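**Equipment review: Akby tablecloth, round, wipe-clean finish**

Prepared for the residents' lounge and upper landing. Review period: May.

The Akby round tablecloth was purchased as a possible replacement for the plain cotton cloths at present in use on the upper floor. Those cloths are laundered after each afternoon tea, and the cost of doing so has been raised at two successive house meetings. The supplier, Brastico, offers the Akby in a single round size with a coated surface. The coating is said to withstand 300 wipes with a damp cloth before any loss of finish.

**Fit and appearance**

The cloth was unfolded on arrival and left overnight under its own weight. The fold lines had largely dropped out by the morning, although one crease across the middle remained until the cloth had been pressed through a tea towel on a low setting. The scalloped hem is neatly finished and lies well. Residents who had expected a plastic appearance were generally content with the beige ground and small white dots, and several asked whether the same pattern could be had for the dining room.
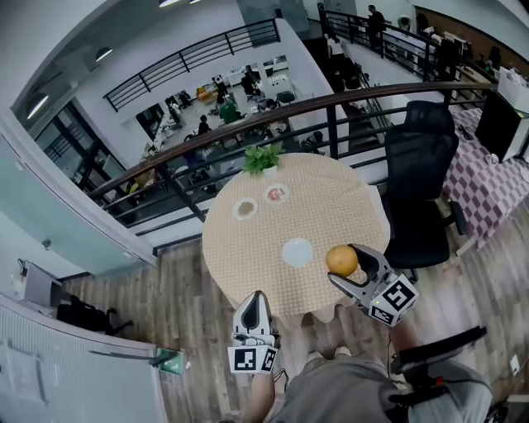
Yi-an Bae wrote in the comments book that the cloth was pleasant enough to look at but slid towards her whenever she leaned on it, and that she would prefer the old ones with a felt beneath. The point was accepted. A thin underlay, cut 30 millimetres short of the table edge, reduced the movement considerably and is recommended for any table at which residents write or play cards.

**Cleaning**

Tea, orange juice and jam were removed without difficulty with warm water and a little washing-up liquid. Beetroot left a faint mark which was still visible after two attempts. Candle wax should be allowed to harden and then lifted with a blunt edge; it should not be ironed out, as heat dulls the coating. A competing cloth from Kuzmenko, tried in the same week, resisted beetroot better but was noticeably stiffer and stood away from the table at the sides.
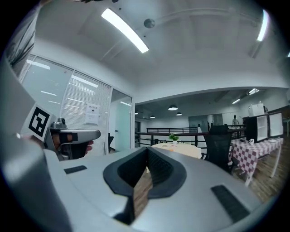
Storage requires some care. The maker advises rolling the cloth around a tube, and the house cupboards are not deep enough for this, so it was agreed that the cloth should remain in place between uses. Crumbs brushed from it do travel, and on a wooden floor such as ours they are easily swept up. Chae-won Shim has asked that the carpeted rooms be left out of any further order for the present, and this has been noted.

**Recommendation**

Purchase of 2 further cloths is supported, with underlays. The Lora range, which has a heavier backing, may be considered when the dining room is next reviewed.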